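Kerico 14 annotation and replay tool: review after one release cycle
Reviewed by Elsa Oksanen

Kerico is a desktop tool for cleaning up demonstration recordings before they go into policy training. It takes wrist video, gripper width and pose, aligns them on one clock and lets you cut, label and export. I used version 14 on 697 bedding and soft-furnishing episodes, having done the same job in version 13.

Installation is a single package. The project importer read our old files without changes, apart from custom label colours, which were lost.

Time alignment is the best part. Version 13 needed a manual offset for each session. Version 14 estimates it from gripper width against visible jaw motion, and I had to correct 89 episodes by hand. Most of those had very little jaw movement in the opening seconds, so there was nothing for the estimator to work with.

Segmentation is less even. The contact detector is tuned for rigid objects, where the width signal stops abruptly. On cushions and folded fabric the signal tails off, and the detector tends to place the grasp late. Lowering the threshold helps, but the setting applies to the whole project – a per-task value would be more useful. Yogesh Joshi wrote us a small script that edits it between batches.

The frame inspector is where I spent most of my time. Stepping is quick, and the fisheye view can be left as recorded or rectified. Rectifying stretches the corners badly, so I label on the original. 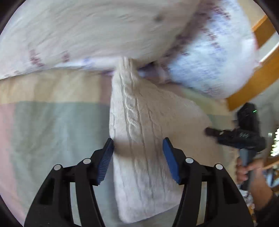

Approach phase, unrectified view: pads either side of the knit cushion, not yet closed.

Blur scoring gives one number per frame. I would prefer a score by region, as a blurred background matters little if the pads and the object are sharp.

Export to Zirnotis format is correct but slow, and there is no resume after a failed write. Documentation covers the interface well and the scripting calls hardly at all.

Worth upgrading for the alignment alone. Teams working mainly with fabric should budget time for checking grasp labels.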